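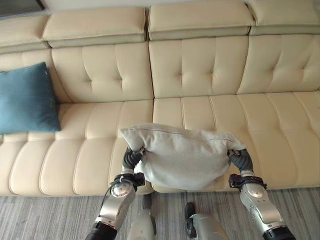
Album split into two entries after upload, featured artists the cause?

Zoia Harasym
I put out a 21-track rap album under the name Rillness in May, delivered through Drostix. On two of the stores it appears as two separate albums with identical artwork. One entry holds 17 tracks. The other holds the remaining 4, all of which have guest verses. I typed the guests into the artist field as "Rillness feat. Iqra Jafri" and so on. The executive producer is credited at album level only. UPC is the same throughout. Is this a fault at the store or in my data, and can it be fixed without losing the play counts?

Mohsin Khokhar
Same thing happened to mine. Ask support to merge them.

Irfan Naqvi
It is your data. Stores group tracks by album artist plus UPC, and some fall back to the track artist when the album artist is blank. "Rillness feat. Iqra Jafri" is read as one artist with a long name. Correct it as follows.

Set album artist to Rillness on every track. Set primary artist to Rillness on every track. Add each guest as a separate contributor with the role Featured, and take "feat." out of the artist field. Leave the executive producer where it is, it has no bearing on grouping.

Do not change the ISRCs. Play counts follow the ISRC, so a metadata update keeps them and a fresh upload with new codes does not. Resend as an update. Mine took 25 hours to show. 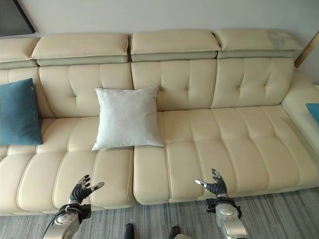 Check the order and the gaps between tracks again once the update is live, as the sequence can be reset when two entries are merged. Play it straight through on speakers, from the store and not from your own files. I do this from the right-hand end of a long cream leather sofa, next to the wide armrest, with the printed tracklist in hand. The headrests are high enough to dull the sound from behind, so sit forward if you are judging levels as well. 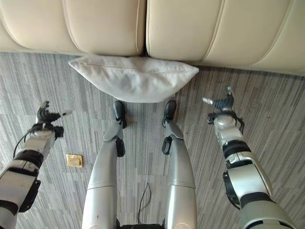 Front of the sofa, with a white pillow on the floor.

If the old entry still shows after the update, ask Drostix for a takedown of that entry only and quote the store's album ID. The UPC will match both.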